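Print this page | E-mail this thread

Worn finger pads on the hand gripper

drumero_bench
Has anyone gotten more than 576 demos out of a set of pads? Ours are fraying at the edges and we still have a long list of tabletop tasks to record by hand. The policy does fine in replay but misses thin items. I suspect the pads.

ham_576
Post photos. Are you sure it isn't the grip width calibration?

drumero_bench
Width was checked in August. Fingers open over the table:
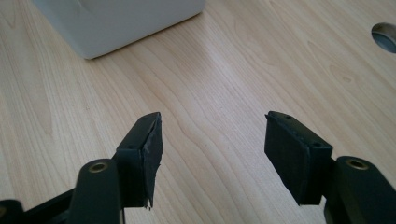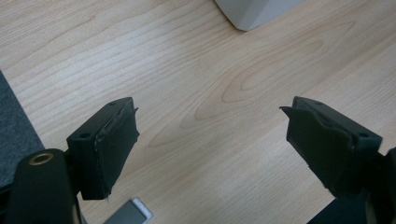
Irkiment Hand Teaching Group, Cindlow Robotics Club

cferri
The left pad in the first photo has a torn flap near the bottom. I would stop recording until it's replaced. The policy sees those pads in every demo, and the robot's pads won't match.

ham_576
Disagree. We recorded 3586 demos across several sets of pads, some in bad shape, and the policy didn't care. Throwing out good sessions costs more than it saves.

cferri
Looks are one thing. A loose flap also changes where a thin part sits when you close on it. The right one in the second photo has a point sticking out at the upper corner.

drumero_bench
So new pads on both sides, then 80 demos of the thin items only, and compare?

cferri
Yes. Same person holding the gripper for all of them.

ham_576
Fine, but keep the old demos in the mix. Remote control on the arm gave us worse data than worn pads did.

drumero_bench
Ordered 6 pads. Will post the numbers.

Carmela Ferri (cferri), moderator
Thread moved to Hardware, September 2023.

Print | E-mail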